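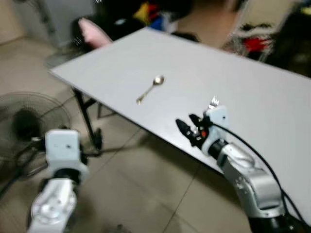
# Chapter 4: Who Gets to Stand Where?

I learned more about robot safety from laying out cutlery than I ever did from a standards document. My first proper job was at Brinkmann, in a back workshop in Clorville, and the task was about as gentle as robot work gets: pick up a fork, put it down in the right spot, do the same with a spoon. How much trouble can you get into with a fork? Quite a bit, as I found out when I leaned over to straighten one while the arm was still live. I wasn't hurt (my pride was another matter), but I'd broken three of our own rules in one lazy reach, and I hadn't noticed a single one of them!

So this chapter is about rules, and I promise to keep it lively. We'll start with the shared workspace, meaning any patch of floor or bench that a person and a robot can both get to. People tend to picture a big yellow cage when they think of robot safety, and plenty of factories still have one. A lot of newer work happens at ordinary tables in ordinary rooms, though, with people walking past and cords on the floor, and that's where good habits have to do some of the job a fence used to do.

The first habit is to judge the whole application. An arm might be slow and light and have lovely rounded housings, and then somebody puts a fork in its gripper with the tines out. The arm hasn't changed one bit, but your risk assessment has to! Whatever the gripper holds counts as part of the machine for as long as it's held, so write it down, along with what happens if it's dropped.

The second is to look down. I'm a terrible nag about floors. Cables, fan cords, table legs and casters all belong on your sheet, and if the table has wheels, lock them before you power up. A table that rolls a little has moved every single thing the robot thinks it knows about.

The third is to agree on who can start the arm. At Denda, where I went next, we kept it to one person per session, and everyone else asked first. It felt fussy for a week, and then it felt normal.

Before you read on, grab some paper and sketch a robot workspace you know, or one you'd like to build. Mark how far each arm can reach at full stretch, then mark where people walk. Keep the sketch handy, as we'll be colouring it in by level of risk in section 4.1.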